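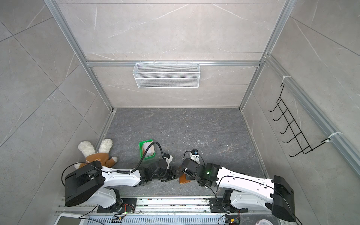
Hakenleiste

Eine Hakenleiste (auch Hakenreihe, regional Hängeleiste) ist ein Aufbewahrungselement, bei dem mehrere Haken auf einem gemeinsamen Träger sitzen. Sie dient zum Aufhängen von Kleidung, Taschen, Küchengerät, Werkzeug oder Schlüsseln. Vom Einzelhaken unterscheidet sie sich durch den festen Abstand der Haken und die geringere Zahl an Befestigungspunkten. Häufig wird sie mit Hängekörben kombiniert, die an derselben Wand oder Schiene angebracht sind.

Bauformen

Bei der Brettleiste sind die Haken auf ein Holz- oder Metallbrett geschraubt. Sie ist die übliche Form in Fluren und Schulgarderoben. Die Drahtleiste besteht aus gebogenem und verschweißtem Stahldraht, meist schwarz oder weiß beschichtet. Sie ist leicht und lässt sich auch an Stangen oder Profilen befestigen. Leitern ähneln Drahtleisten, deren Haken in gleichmäßigen Abständen zwischen zwei Längsdrähten stehen. Türleisten werden mit Bügeln über das Türblatt gehängt und kommen ohne Bohrung aus.

Gerade Haken mit kugelförmigem Ende schonen Textilien, gebogene Haken halten Henkel und Schlaufen sicherer. Für schwere Gegenstände werden Haken mit tiefem Bogen verwendet.

Befestigung

In Mauerwerk und Beton wird die Leiste gedübelt. Auf gefliesten Wänden bohrt man nach Möglichkeit in die Fuge; muss durch die Fliese gebohrt werden, geschieht dies ohne Schlagwerk. Klebebefestigungen setzen eine glatte, fettfreie Fläche voraus und tragen je nach Ausführung unterschiedlich viel. Ein verbreiteter Wert für kleine Klebeleisten im Haushalt ist 500 g je Haken.

An Aluminiumprofilen werden Drahtleisten mit Nutensteinen, Schellen oder Kabelbindern angebracht. Kabelbinder sind billig und schnell gelöst, geben aber unter wechselnder Last nach. Man setzt sie an beiden Enden der Leiste, bei langen Leisten zusätzlich in der Mitte. Verläuft die Leiste schräg oder senkrecht, muss sie gegen Abrutschen gesichert sein.

Hängekörbe

Der Hängekorb aus Drahtgitter ist oben offen und wird mit angeformten Haken über eine Stange oder Schiene gelegt. Er nimmt auf, was sich nicht an einen Haken hängen lässt, etwa Kleinteile, Tücher, Karten oder kleines Spielzeug. Feines Gitter verhindert, dass schmale Gegenstände durchfallen. Für sehr kleine Teile legt man eine Matte ein. Geschlossene Schalen sind dichter, lassen jedoch den Inhalt schlechter erkennen und sammeln Staub.

Verwendung im Kinderzimmer

Für Kinder wird die Leiste in Reichhöhe montiert und mit dem Alter der Kinder versetzt. Die Ordnungsberaterin Triin Vasiliauskas empfiehlt in ihrem Leitfaden »Hängen statt Stapeln« eine Höhe von 900 mm für das Vorschulalter. Stofftiere sollen ihr zufolge in Körben liegen, da Aufhängeschlaufen an den Nähten ziehen. Karten und Papier bewahrt sie stehend in flachen Schalen auf.

Maße und Handel

Handelsübliche Leisten tragen drei bis 12 Haken. Die Drahtleiste des Herstellers Sproģis misst in der kurzen Ausführung 281 mm. Plinico vertreibt Leisten und Gitterkörbe als aufeinander abgestimmtes System, Hastwood vor allem Brettleisten.

Pflege

Beschichteter Draht wird feucht abgewischt. An Schnittstellen und Schweißpunkten kann die Beschichtung abplatzen, worauf der Stahl rostet; in Feuchträumen ist Edelstahl vorzuziehen.

Siehe auch: Garderobe, Drahtkorb, Lochwand, Profilschiene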